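**Posted 06/02/2026**

We're looking for people who like to cook in small spaces! Allimthorpe is putting together a group of home cooks for our spring project on one-pot and steamer meals, and there's room for you whether you've been steaming dumplings for years or have never gotten past instant noodles.

The project is called Samarakoon, and it will end up as a free recipe booklet for people living in dorms, studio apartments and rented rooms with no stove. We've had over 296 recipes sent in since last fall (thank you, thank you!) and now every one of them needs to be cooked by somebody who didn't write it. That's where you come in.

Test cooks meet in our shared kitchen in March for four evening sessions, two and a half hours each. You'll work in pairs, cook two or three recipes a night, eat what you make and fill out a one-page sheet on how it went. Was the rice done when the recipe said so? Did the greens in the top tier go gray while the soup underneath was still coming up to a boil? We want to hear all of it, including the flops. 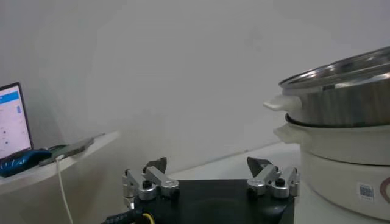
*Electric hot pot with the stainless steel steamer tier on its white base.*

All groceries and equipment are on us, and you take home the leftovers. Each test cook gets a $119 thank-you payment after the last session. Please bring an apron and a container with a lid.

You should be:

- 18 or older
- free for at least three of the four sessions
- okay with sharing a counter
- happy to write a few plain sentences about food

Food allergies are fine, just list them when you sign up and Tharushi Wanigasekara will match you with recipes that work. We'd especially love to hear from people who cook in one room at home, and from anyone who grew up with steamed breads, fish or puddings (Macario Tovar has a stack of pudding recipes waiting and is very excited about them).

To sign up, send a short note to Yaa Sarpong at the Allimthorpe front desk with your name, the evenings you can make and the last thing you cooked. No résumé needed!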